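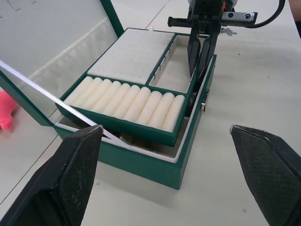 Speaker notes – grip loss and cable snag on the jewelry box cell, Setthorpe
Last updated: October

Start with the stop itself. During a pick run the right arm halted on a torque limit with the gripper over the box. The log gave a wrist fault. Benjie Ignacio cleared it and restarted, and it tripped again 17 minutes later at nearly the same joint angles.

Say early that the wrist was fine. Anayeli Chávez swapped it for the Tranulstead spare and got the same trip.

Cause: cable slack. At full reach the gripper cable caught the table edge and loaded the joint. The controller read the load as a collision, as it should have. Show torque plot, 63 trials, 15 trips, all at far reach.

Second fault, separate from the first. Chains slip. Finger force was set for rigid parts, and rope-like links settle after the close command. The width reading then still says "held" – no alarm.

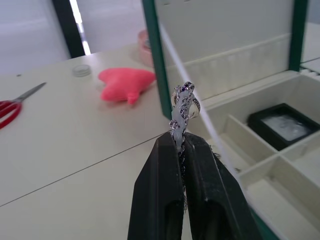 Silver chain in the fingertips, ring hanging on the loop.

Pause for questions on grip sensing. Alfredo Agbayani has the force data if anyone wants numbers.

Safety point. After the first trip the restart was done from the pendant with a hand still inside the cell. No injury. The procedure allowed it, so the procedure was changed: clear the cell, press reset at the gate, then 9 seconds of reduced speed.
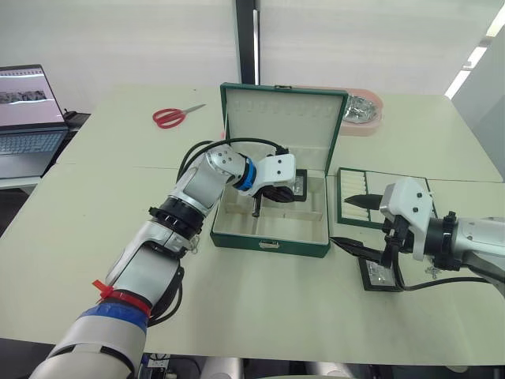
Would a higher torque limit have prevented the stops?
It would have hidden them. The cable would have kept pulling until a connector failed, probably with a part in the fingers.

Fixes so far: cable rerouted and clamped, second width check after lift. Slip alarm still open with Crisanto Marquez, due Friday. Pamalton cell has the old routing – check before running far reach.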